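# Teleop demos at the Bramwell rack – FAQ

Read this before your first shift. Missing something? Ask Diarmuid.

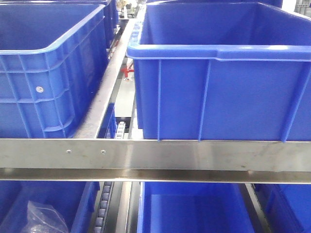 *Roller shelf, both levels. Blue bins in their lanes.*

**What are we doing, in one line?**
Driving the arm by hand controller so it learns to move bins. You do it, it records, the model trains on it later.

**How many demos do we need?**
3,000 for the first round. Some 106 per operator.

**Do I need robot experience?**
No. Warm up on the practice rack first. 26 practice runs, then you go live.

**Which level do I start on?**
Upper. Lower level is harder, the steel bar is right there above your wrist path. Come in slow.

**I bumped the bar. Is that a bad demo?**
Light touch – keep it, tag it "contact". Hard stop – scrap it and reset.

**Where do I grip the bin?**
Rim. Never the ribs on the side, the fingers slide off.

**There's a plastic bag in a bin. Take it out?**
Leave it. Lower left has a clear one in it. Not every bin should be bare, same as at a real site. Just pick "item inside" in the dropdown.

**Bin is stuck on the rollers?**
Check it's square to the divider rail. Nudge it with the arm if you can, thats a useful demo too. If you can't, hit pause, then walk over. Pause FIRST.

**Can I guide the arm with my hands instead?**
Only for the Lakstead tasks. For bins we use the controllers. Don't mix the two in one session, the Zukemora logger files them seperately.

**My hand slipped halfway and I fixed it. Redo?**
No. Recoveries are good. Redo only if you dropped the bin or went back and forth for ages.

**How long is a session?**
2 hours max, with a break. Tired hands make jerky demos.

**Who sees the recordings?**
The Clarnura training team, plus Diarmuid Nic Giolla for checks. Bad ones get flagged by the next morning, usually before 10.

**When does the round close?**
End of June. Lower level demos are behind so if you have a choice – do those.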